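From: Lok-yiu Shih
To: hand-users list
Date: 2021-02-09
Subject: Re: Grip force creeping up during long holds

Adom Kpodo wrote:
> We've got the same hand on our arm at Parkside and I've never seen
> the force climb on its own. Are you sure it isn't your controller
> re-sending the close command? What firmware are you on, and does it
> do it with every finger or just the one?

Hi Adom, and thanks for jumping in so fast!

I did wonder about the re-send, so I logged every command going out over the bus. One close, then nothing until the release. So it's not us talking too much (for once). Firmware is the January build from Fleken, and we went to it straight from the old one without redoing the zeroing, which I now think was dumb of me.

What I see is this: the hand closes, settles at the setpoint, and then the index finger reading drifts down while the motor current goes up to make up for it. On a 10 second hold you'd never notice. Leave it for 27 seconds and the finger is pushing way harder than it should, and soft fruit doesn't forgive that. 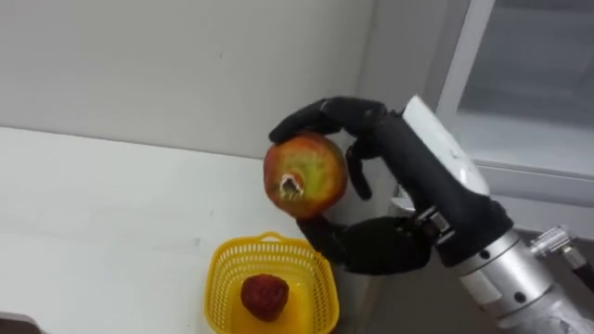 I ran 100 holds last week with the fingertip sensor unplugged and plain current limiting instead – no creep at all. Plugged back in, it's there again on the index finger and nowhere else. That smells like the sensor or its cable to me. Oyewole had me wiggle the connector at the wrist and the reading jumped by 470 counts, so I'm leaning toward the cable.

The part that bugs me is that the force alarm stayed quiet the whole time. It reads the same sensor! So if you're running Multska's safety script, please don't count on it to catch this, and keep your own fingers out of the hand while it's holding. I've put a hard current cap on all the motors for now.

Could you try one long hold on yours and send me the current log? Index finger only is fine – and tell me which cable you have.

Lok-yiu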